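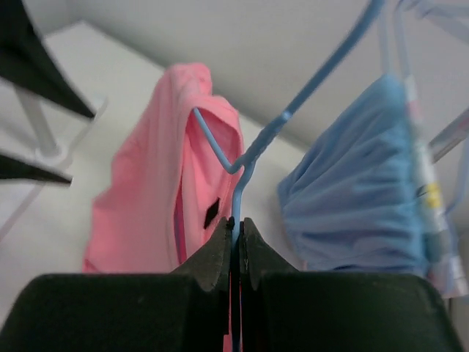 The way in which a garment is stored between two uses has received less attention in studies of clothing lifetime than the way in which it is washed. In our survey of 332 households in Nekora and Ollov, we therefore asked the participants where each item spends the time when it is not worn. Most of them gave a simple answer at first (the wardrobe, the drawer, the chair in the bedroom), and the interviewers had to ask again to learn how the item is placed there. The thin hanger of coated wire, such as the light blue one with an arm going into the neck of a pink garment, was mentioned very often, and many households had never bought one. The hangers came home with clothes from the dry cleaner or were left by a former tenant. Participants spoke of them as things which are simply there, and few could say how old they were.

This has some importance for knitted items. A knit of low density carries its own weight at the shoulder seam, and when the support is narrow the load is placed on a short line of stitches. Kowalchuk and Lavoie, who made the interviews in Ollov, noted that participants described the result as "ears" or "little horns" on the shoulder. These marks were given as a reason for no longer wearing a jumper outside the house, although the fabric was in good state. We did not find the same complaint for woven shirts. One participant in Nekora folded all her knits after losing a cardigan in this way, but she continued to hang the school clothes of her children – these were worn again so soon that, in her opinion, there was no time for a mark to form.

The second point concerns space. Households with a built-in wardrobe kept more items hanging than households with a free-standing rail, but the rail was looked at more often. Chiang suggested during the coding of the answers that a visible rail works as a kind of reminder. Our material supports this only in part. Participants who used a rail could name the garments on it with few errors, but they also said that they took the same items again and again from the end which was nearest to the door. The clothes at the other end were pushed together and stayed there until the change of season.

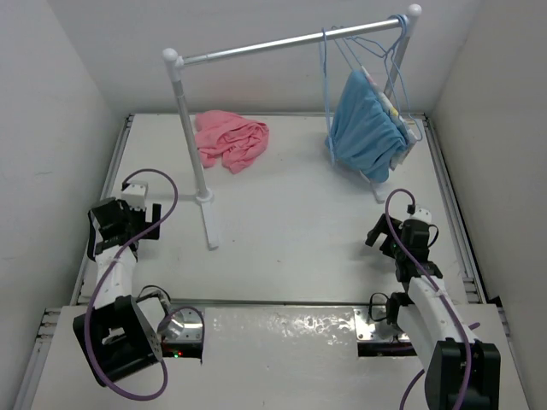
Figure 3. Garments on a metal rail, with light blue hangers gathered towards the right end of the bar.

We call this pattern "end crowding". It was reported in both towns and for all sizes of household. It is not only a question of habit: when garments are pressed against each other, it takes two hands to remove one of them, and several participants admitted that on a working morning they choose what can be taken with one hand. Crowded items were also aired less, and the parents among our participants connected this with a stale smell, for which the item was then washed without having been worn. Such washing does not appear in the usual models, where each wash follows at least one use.

The laundry firm Cloutier allowed us to compare these answers with 2,000 anonymous order slips from its shop in Geridard. The slips say nothing about storage at home, so the comparison is limited to the type of garment and the month. The number of knits brought in rises in September, before the cold weather comes. We read this as a sign that items are cleaned when they are taken out of storage, but it could also be explained by the discount which the shop offers in that month. The question is taken up again in Section 5, together with the wear diaries.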